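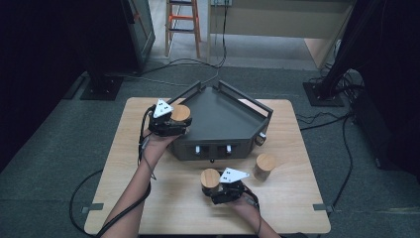 Tray and cylinders, hand grippers left and right. Morning block.

January, 9:40

Starting point for this page is the argument from last week: can we tell Norkik that a machine will do their bench chores this year, yes or no. Zdislava says yes for put-away jobs. I say not yet. Dalibor says depends who cleans up after it. So, trying to write down what we really know before the call.

Tray job first. Wooden cylinders, pentagon tray, one gripper each hand. By hand with no tools it's a nothing job, a kid could do it while talking. With the grippers on you slow down a lot. You lose the feel in the fingertips and start watching instead of feeling. Which is roughly the position the machine is in all the time, so fair enough.

Notes on the tray:
- cylinder upright = easy. Cylinder lying down = it rolls when the second finger touches, every time unless you come straight down over it
- raised rim is the real obstacle. Have to lift higher than you'd think, then lower. Policy from December learned the lift but lets go too early, drops from over the rim
- two hands are worse than one if they both want the same corner. People sort this out without thinking. The policy does not, it just stops and both arms wait
- the bar handles get in the way on the two back edges. Come in from the front where possible

Numbers for the December policy, copied from Ľudovít's sheet so I stop asking him for it. 234 tries, 228 where it got a grip on something. Sounds great. But got a grip is not the same as job done!! Only counted as done if the piece ends up where it should and nothing else moved. I don't have that count, he's going through the logs again. Do NOT quote the 228 to Norkik by itself.

Speed: about 30 seconds a piece for the policy. Fine for a shop at night when the lights are off and no one is waiting. Not fine for a kitchen where somebody wants their dinner.

11:15

Went over to the kitchen side of the question with Drahomíra, she's been drafting the chore list for Dramani. Their list has 13 chores, everything from wiping a counter to refilling dry goods. We went through and marked each one now / soon / no.

Now: carrying a closed container from A to B, putting solid pieces in a tray, pushing a drawer shut.
Soon: opening drawers with a decent handle, pressing a lever and letting go again, sorting cutlery if it's all one set.
No: anything with wet cloth. Anything in a bag. Pouring small stuff to a level. Cleaning up its own spill.

She thinks I'm too hard on pouring. Maybe. Beans are friendlier than flour, they don't stick and they don't make a cloud. But one bean on the table is already a failure for a person who wanted the counter clean, and a bean on the floor is one the machine won't ever find. Put it at "no" with a question mark.

Levers: shiny black parts are bad news for the cameras. Highlights slide across as you move and the depth estimate goes with them. Same trouble as the kettle in the fall. Matte tape fixes it but you can't ask a household to tape up their kitchen. Light direction matters more than I wanted to admit, glare on a pale table top gives the same sort of trouble lower down.

Also finger shape. The flat thick fingers are good on cylinders and bad for getting in behind a lever or under a low edge. Want a thinner tip. Asked Gornano for a price, no answer yet. Could print our own in the meantime, would break, but would tell us if it helps. 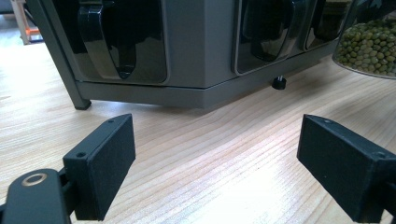 Dalibor wrote back on the draft list that we've got the categories wrong and should sort by what a failure costs, so a dropped wood block goes in with "try it tomorrow" and a glass jar goes in with "not without a person in the room," however good the grip rate gets.

I think he's right, annoyingly. Redid the list that way over lunch. Three things moved. Carrying a closed container split in two: plastic stays at now, glass goes down to soon. Pushing a drawer shut stays, with a force limit. Cutlery went up, worst case is a fork on the floor and you wash it.

Still don't know where to put refilling. Cheap failure if it's beans, not cheap if the jar goes too. Could do the refill from a scoop with the jar never leaving the table. Ask Drahomíra if Dramani would even accept that as the chore.

14:20

Answer for Norkik, draft: put-away of solid parts at night, yes, with somebody checking the tray in the mornning. Everything else, we'll show them a trial first. Rostyslav wants to add a line about Mundau, told him to leave it out until the contract is signed.

To do
- get the "done" count from Ľudovít
- rerun lying-down cylinders, straight down approach only
- print two thin fingertips, soft material if there's any left
- lever test with lamp moved to the other side, same arm path
- stop both arms going for the same corner. Simple rule first, left arm waits, see how ugly it is
- send Drahomíra the redone list befor she sends the old one out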